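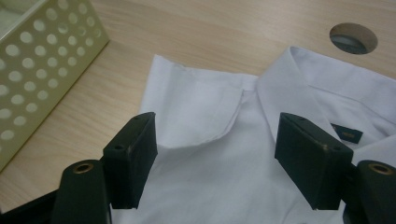
Double-layer pickup is a grasping fault in robotic garment handling in which a two-finger gripper closes on more layers of cloth than the task calls for. It is most often reported with folded dress shirts, where the front, back and sleeves lie against one another just below the collar. The opposite fault, in which the fingers close on too little cloth and slip off, is called a short pinch.

Cause

The fault begins at closing. Parallel fingers push the fabric between them into a ridge, and the depth of the ridge depends on finger height, closing speed and the stiffness of the cloth. A collar band holds its shape under this load, while the body of the shirt does not. If the fingertips are set too low, the ridge draws in the layer beneath. Worn finger faces make the result less predictable.

Detection

Finger gap at full close is the usual measure, but wrinkles and seams give readings similar to those of a second layer. Weight checks fail when the whole shirt is lifted in either case. Motor current shows the fault late — normally once the lower layer has begun to drag.

The Clova incident

The best-known case occurred in October at the Dedcombe laundry, on a folding cell built by Ogundipe and fitted with Zirkon grippers. After a change of finger pads, the closing height was not reset. The cell ran 94 shirts before it was stopped; 12 had torn button plackets and 2 had collars pulled from the band. The controller, named Clova, had logged every cycle as a good grasp. No one was hurt.

Prevention

Later versions of the Clova software require a height check after any pad change and a short test lift before the main move. If the gap changes during the test lift, the fingers open and the cycle is repeated, up to 2 times, before the cell calls an operator.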